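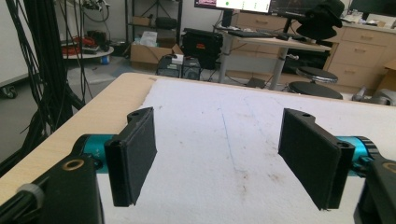
*Black gripper fingers, teal housings, white-covered table.*

# How to write a capsule movie review in one sitting

I love capsule reviews. Give me a tight little paragraph on a movie I've never heard of and I'm happy for the rest of the evening! I've kept a log of them for years (381 at last count, a good third of them about terrible thrillers), and writing them has made me a much better moviegoer. If you've wanted to start, tonight's movie will do.

You need a movie, a notebook and 150 words. Stick to the word limit at first, even when it hurts.

## Step 1: Take fewer notes

My early notes were hopeless. I'd come out of a Saturday matinee at the Varton with pages of plot and no clue how I felt about any of it. Now I allow myself seven notes per movie, scribbled in the dark and barely readable. Go for things you won't find in a synopsis:

- a line of dialogue that got a laugh, on purpose or otherwise
- the moment you first checked the time
- a supporting actor who woke the whole thing up
- a cut, a song cue or a costume you want to argue about

Leave the cast list and running time for later. You can look those up.

## Step 2: Write the middle first

Openings are where I used to get stuck, so I start with the strongest note and build out from there. Say your best note is "villain eats soup in every scene." Great, that's your middle! Write two sentences about the soup and what it does to the movie. Is he scarier? Is the movie in on it? By the time you've answered, you usually know what you think.

Then add one sentence of plot. One! "A retired diver is talked into a last job under the harbor" tells me plenty. If the story really can't fit into a sentence, cover only the setup and stop where the trouble begins.

## Step 3: Decide how much you liked it

Read back what you have and pick a rating out of 5 before you look at anyone else's. I know it's tempting to peek. Don't - other people's scores creep into your adjectives, and you'll be hedging before you notice.

The rating and the words should agree. If you gave it a 2 and the paragraph is all praise, one of them is wrong, and in my log it's nearly always the number.
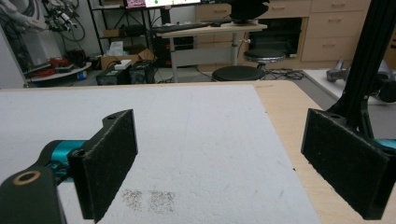
A reader from Vustby wrote in to say that she skips ratings altogether, and that her reviews got longer and kinder once she dropped them. She also wanted to know how she's supposed to be fair to a comedy watched alone on a laptop.

I'm keeping my numbers, but I love that second question. My fix is to put the viewing conditions in the log, right under the title. "Home, alone, sound low" or "Mészáros, full house, front row." The Mészáros crowd laughs at everything, and a comedy I adored there in December was pretty thin when I saw it again on my couch. Both reviews are in the log and I stand by both of them.

## Step 4: Cut it down

Now get to 150 words. These go first:

1. "This movie is about" and anything like it
2. Any adjective with a twin next to it ("dull and boring")
3. "In my opinion" - it's your review, we know
4. The second joke about the same thing

Read it out loud after that. You'll hear the clunky sentence right away.

## Step 5: File it somewhere you can search

Paper is fine for notes, but type up the finished thing. I use a plain text file called Stomska, named after the made-up country in the first spy movie I ever logged. Each entry gets the title, year, conditions, rating and review, in that order. Searching it for "soup" brings up more movies than you'd think.
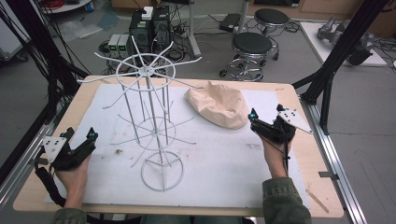 *White wire rack and a peach-colored bag on the foam board.*

## If you get stuck

Try writing the review as a text to a friend who has already bought a ticket. What would you warn them about, and what would you tell them to wait for? Copy that into the log, tidy the spelling, and you're most of the way there.

Another good one is to review only the first ten minutes. I did this with a whole run of heist movies and had a blast. Start with something you've seen before if a new movie feels like too much to juggle, and keep the draft even if you hate it.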